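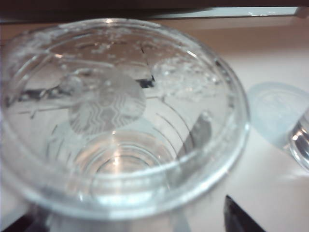
Clear glass cup with the Starbucks logo, from above. Small drops under the rim.

From: Ketilsson
To: Wivent glass and kitchen list
Date: 24 November 2022
Subject: Re: Drops inside clean glasses

On the Wivent list, Anodano wrote:
> I bought a set of thick glass cups in August and I wash them by hand.
> When I take one from the shelf there are often small drops on the inside,
> mostly near the rim. Do I dry them badly, or is it the shelf?
> Also, can I scrub over a frosted logo, or will it come off?

Dear Anodano,

I have the same question every winter with my own cup. In mine the drops sit mainly in the upper part of the wall, and the base I can see quite well, with all its rings.

My kitchen in Sturnness is cold, and I used to put the cups upside down on a flat shelf directly after washing. The air could not get out from under the rim. Now I leave them on a wire rack for the night, with the opening down, and in the morning I wipe the inside with a thin linen cloth. A thick towel does not reach well into the corner at the base – I turn the cloth around the handle of a spoon.

About the logo: mine is etched into the glass and I wash it with an ordinary soft sponge. I have not seen any change in it. If yours is printed, I would be more careful and use only the hand. You can feel it with a fingernail, a print usually has a small edge.

For white spots I use vinegar, 22 ml in a bowl of warm water, and rinse two times. This was explained in message 519 of our archive, but I could not open it today. Does somebody still have a copy?

With kind regards,
Ketilsson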